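Voltero bench – pre-session checklist, with comments
Filled in by Paora Quinlan, 25th October

14 shares · 3 comments

This is the list we go through before each round of the handling study, where we compare how well people and a learned policy pick up small wheeled robots without snagging the wiring. I have left my comments in for whoever takes the next session.

1. Gripper fingers. OK.
Run a thumb along both faces and feel for chips. The green pair has now done nearly 2,000 closes and I am very fond of it, but please do look closely at the small round holes, where the old pair started to crack back in January.

2. Closing path. OK, with a comment.
Bring the open fingers up to the first robot and stop before anything touches. Look through the gap for cables, and take your time over it – most of our failed grasps in the Okari trials were snags, and Fletcher Henare spent a whole afternoon re-crimping plugs.

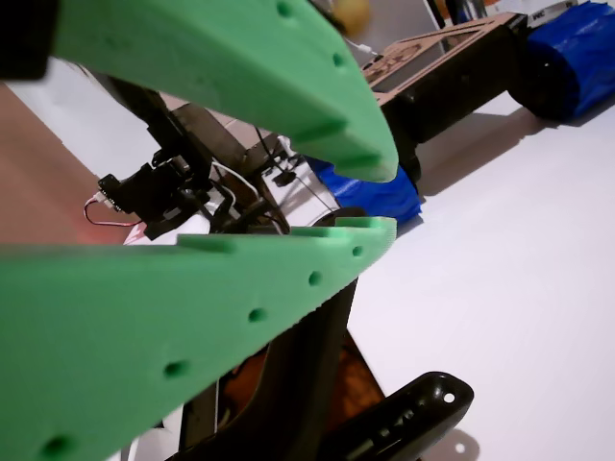

3. Loose wiring on the small robots. Needs attention.
The red and white servo cable loops outward further than I would like. I'd tuck it in before the first grasp and note in the log that you did, as a tucked cable changes the success figures a little and Fletcher will certainly ask.

4. Wheels. OK.
Blue wheels should turn freely by hand. Give each one a spin, and wipe the tires if they feel dusty.

5. Speed limit. OK.
Set to 30 percent for the first 7 grasps, then full speed if all is calm.

6. Stop button. OK.
Pressed and reset twice. Please do this even if I did it an hour ago.

Still open: item 3, and the spare bracket order from Prendergast. Session 19 can go ahead once the cable is tucked in.

We use cookies to remember your settings. Accept | Manage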